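Intro to Robotics for Clubs and Classrooms
Session 4 handout: writing your engineering notebook 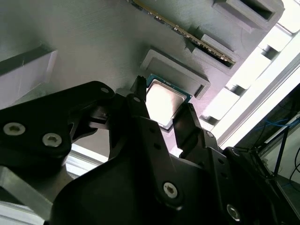 Okay, so last time I promised we'd get to the notebook, and I can hear the groans already! I groaned too when I started. But judges read these things, and a good notebook can carry a team whose drivetrain had a terrible morning.

Start with the entry itself. Put the date at the top, then who was there, then what you were trying to do. One or two sentences is plenty. After that comes what you tried and what you got, including the ugly stuff (especially the ugly stuff). When I coached at Rekisstead we had a girl who wrote "arm fell off again, same bolt" and the judges loved her.

Please don't write the whole thing the night before. We can tell. The handwriting is the same, the pen is the same, and everybody sounds very sure of themselves.

Sketches count, even bad ones. Label the parts and put measurements on them if you have any. If you change the design later, leave the old sketch in and draw a new one with a note pointing back to the first page.

Code changes go in too. You don't have to paste the program, just say which routine you changed and why.

For next session:
Bring 4 entries from your own build, any length.
Swap with a partner and mark anything you couldn't follow.
Read the Stismont team's sample notebook, pages 9 to 48.

Questions go to me or to Oluwatosin Balogun, who has the spare notebooks.

Nkechi Sani, May 2018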